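I wore my old white sneakers for most of September and they finally need some attention. They're plain canvas, bought in Endbridge for $22, and I have walked in them nearly every day since.

My friend Mitra says to take the laces out first and wash them by themselves in a bowl. I used to leave them in and they always stayed gray near the bottom.
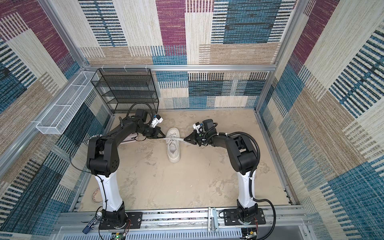 White canvas sneaker, starting with the lace.

After that it's dish soap, an old toothbrush and cold water. I stuff the toes with paper towels and leave them by the window overnight. I'll do the insoles next time, I ran out of baking soda.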